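11 sept 2024 - cuaderno del taller, punto y tintes

Sigo con lo de las lanas que sueltan color. Märta Nordin quiere respuesta antes de pedir más a Westerberg y todavía no la tengo.

Ayer dejé en remojo las muestras del lote 433. Verde y azul bien, agua casi limpia a los 5 minutos. El magenta no - tiñó el testigo de algodón blanco en la primera pasada. Repetir con agua más fría y menos jabón. El jabón de Lirnby me parece demasiado alcalino, comprobar con tiras (quedan pocas, pedir).

Báscula: vuelve a marcar raro por debajo de 5 g. Calibrada con la pesa de 1000, hoy aguanta. No fiarse para el mordiente.
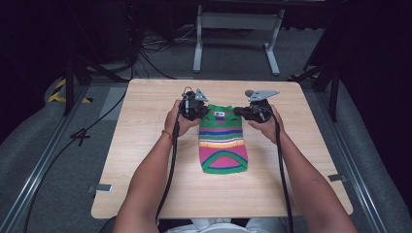 Jersey pequeño de rayas, extendido en la mesa. Etiqueta blanca en el cuello.

Lo de las rayas es el problema de siempre: un color que sangra al lado de un crema o un amarillo y se nota enseguida. En liso ni te enteras. Maricel Lumbao propone lavar cada madeja por separado antes de tejer, con un chorro de vinagre. Yo creo que el vinagre no fija nada si el tinte ya viene mal agotado de fábrica, pero lo probamos, cuesta poco. Ojo con mezclar madejas de junio con las nuevas, no son el mismo baño aunque la carta de Skanddale diga el mismo numero.

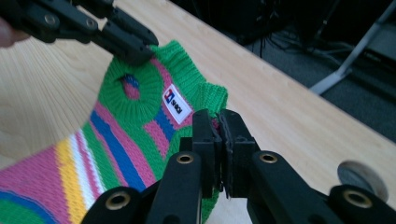 También pendiente la elasticidad del canalé. Con aguja medio número menor recupera mejor, con la otra se queda abierto después de estirarlo cuatro o cinco veces. Apuntar siempre la aguja en la ficha!! Hay tres muestras sin dato y ya no sirven para comparar.

Hilo: queda un cono de 4000 m del crudo, suficiente para testigos. Los de Sidholm no contestan sobre la torsión, insistir.

Para mañana
- magenta otra vez, tres temperaturas, mismo tiempo
- vinagre sí / vinagre no, misma madeja partida en dos
- secar en plano, lejos de la ventana (la última tanda se secó desigaul)
- pasar a Märta la tabla aunque esté a medias

Maricel se lleva las fichas viejas para pasarlas a limpio.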